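Learning > Print Room > Juniors > Colours from four inks

How a printer makes colours from four inks

Written by Rianne Van den Broek for readers aged 8 to 11
Last updated: June

A birthday invitation may have a purple balloon, an orange cake and a brown dog on it. The machine that printed it had no purple, orange or brown ink inside. It had four inks, and it used them to make every colour on the card.

The four inks

Printers call the inks by these names:

Cyan -- a bright greenish blue
Magenta -- a strong pink
Yellow
Black

The set is known as CMYK. C, M and Y are the first letters of the first three inks. K stands for "key", an old printing word. The key plate was the one the other plates were lined up with, and it usually carried the black ink.

White is missing from the list. In most printing, white is the paper itself. Where a picture needs white, the machine puts down no ink and the paper shows.

Dots

Look at a printed leaflet or a cereal box through a magnifying glass. The colours break up into very small dots. From a normal reading distance the dots are too small to see one by one, and your eye blends them together.

A light colour is made with small dots and a lot of bare paper between them. A dark colour is made with larger dots that touch or overlap. Pale pink is magenta in small dots. Strong pink is the same ink in large dots. The ink does not change at all; only the size of the dots changes. This way of printing is called halftone.

Mixing

When two inks overlap, you see a new colour.

Cyan and yellow make green.
Magenta and yellow make red.
Cyan and magenta make blue.

Orange is made with all the yellow and a smaller amount of magenta. Brown needs magenta, yellow and a little black. In theory cyan, magenta and yellow together make black. In practice they make a muddy dark brown and use up a great deal of ink, so black has its own place in the set.

Lining everything up

On many presses each ink is put on by a separate part of the machine. The card passes through all four parts in turn. Every part must print in exactly the right position. This is called registration.

If one ink lands slightly to the side, the picture looks blurred, and a thin coloured line may appear along the edge of a shape. Press operators print small crosses in the corners of the sheet to check for this. When the four crosses sit exactly on top of each other, the registration is correct. The crosses are cut off at the end.

A job at Rollby

Rollby is a print shop that makes invitations and place cards. One job there was an order of party invitations on thick white card. The weight of the card was 326 gsm, which means that one square metre of it weighs 326 grams. Ordinary copier paper is 80 gsm.

Vasilis Georgiou set up the press. He printed 19 test sheets before the colours were right. The first few had too much magenta, and the orange lettering looked red. He turned the magenta down and printed again. The full job came to 1,892 invitations, and the test sheets went for recycling.

Screens are different

A computer screen makes colours with light. It uses red, green and blue light, and when all three are fully on you see white. Ink works the other way round. Each ink takes some of the light away, and the more ink there is, the darker the card gets.

Some colours on a screen cannot be copied with four inks. Very bright green and very bright blue are two of them. A designer checks for these before the job is sent to the press, and picks the nearest colour the inks can make.

See-through colour

Printing inks (apart from black) are partly see-through. Light goes through the ink, bounces off the white paper and comes back through the ink to your eye. Coloured glass also lets some light through, and you can often see a pattern underneath it.
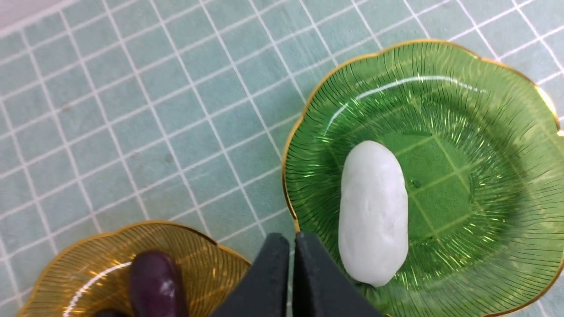
Green glass on pale green with white grid lines, and amber glass on the same sort of pattern. 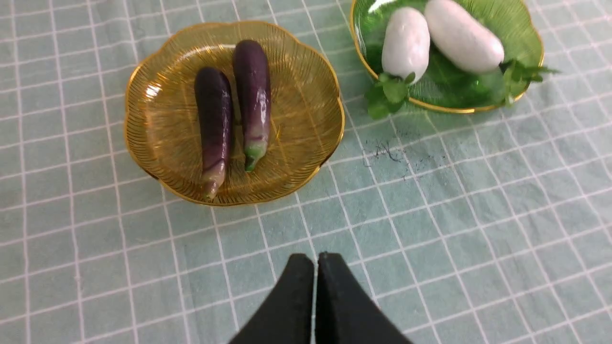
Try it yourself

You need sheets of see-through plastic film in yellow, magenta and cyan, a piece of white paper and a window.

1. Lay the yellow film on the white paper. Look at the colour.
2. Lay the cyan film so that it covers half of the yellow. Write down the colour where they overlap.
3. Take the cyan away and do the same with the magenta.
4. Put all three on top of each other and hold them up to the window. Do not look at the sun.

Words to remember

CMYK: the four inks, cyan, magenta, yellow and black.
Halftone: a picture made of small dots.
Registration: getting all the inks in the right position.
gsm: grams per square metre, the weight of paper or card.

Contact the Print Room | © Tistevmont Learning | Back to top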